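The Folding Table Problem: Making a Small Eating Corner Work
Student project report, Home and Living Spaces course
Handed in 12th August

Why I picked this

The course sheet said to choose a corner of a real home that "doesn't earn its keep" and work out how to make it better without buying much. I didn't have to look far! The eating corner at Siriwardena House, where I rent a room, has bugged me from the day I moved in. It's where we eat, where the clean dishes pile up, where the broom lives and where the trash goes, all in one little patch of floor. Whenever I wanted to sit down for breakfast I had to move something first, and then I had to move it back so somebody else could get by.

My first plan was much bigger, by the way. I was going to do the whole kitchen, with drawings and everything, and my proposal from December says so. I dropped most of that once I saw how long the measuring took (I'm slow with a tape measure, and I kept writing things down in the wrong column).

What's in the corner

The main thing is a folding table with a marble-look top and a thin red edge. I like this table a lot. It's cheerful, it wipes clean in one go, and the black metal legs cross underneath so it can go flat against the wall. The trouble is that those legs splay out, so you can't push a bin or a stool very far under it, and your feet find them before you do.

Then there are the steel bowls and the plastic cups, which get used for pretty much everything. Cereal, chopped onions, soaking beans, loose change. They don't have a shelf of their own, so they sit out on the table near the edge. There's a black chair with a tall back and skinny legs, and behind where the broom stands there's the black trash bin, with a green container next to it that has moved in and never left.

The floor is big white marble tile with gray streaks. It looks great right after it's been swept and it shows every scuff the rest of the time, so the broom has to be easy to grab. I knew that going in, and it ended up steering most of my decisions.

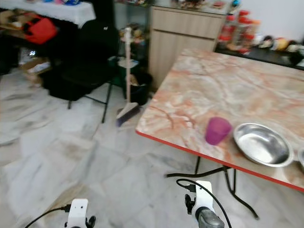 I tried the layout two ways. For the first one I turned the table so its long side was flat to the wall and put the chair at the end. On paper this was the clear winner -- it opened up a walkway 41 inches wide, and I was very pleased with my sketch. In real life it was awful. Whoever sat down had their back to the bin, and the bowls ended up at the far end where you had to stretch across somebody's plate to reach one. I gave it 2 days and then we all agreed to put it back.

The second layout kept the table at an angle. It looks messier in a drawing, but people walk past the corner on a diagonal anyway, so a slanted table is easier to get around than a straight one. I moved the chair over toward the wall side and left the sweeping stuff together in one spot. The walkway came out 9 inches narrower than in the first layout and I haven't heard a single complaint about it.

The small stuff

I bought exactly one thing, a Hurulell stick-on hook for the broom, and it's going up next to the bin as soon as I'm sure the adhesive won't wreck the paint. Until then the broom stands on its bristles, and I know that's bad for them (they start leaning to one side and then they only sweep well in one direction).

I also looked at a stacking rack in the Plastirbridge catalog for the bowls and cups. It was nice! But it would have eaten a big piece of the tabletop, and the bowls nest inside each other just fine. So the house rule now is that clean bowls get stacked away from the edge. We're still pretty bad at following it.

What I'd do differently

I'd talk to my housemates sooner. I spent ages on the first drawing before asking anyone where they like to sit, and the answers would have saved me the whole flat-to-the-wall adventure. I'd also check the floor under the table legs more often. The Dramemham felt pads I borrowed from another student kept sliding off when the table got nudged, and I never found a size that stayed on properly.

I still want to sort out the green container. I asked around and everybody thought it belonged to someone else, so for now it's staying by the bin.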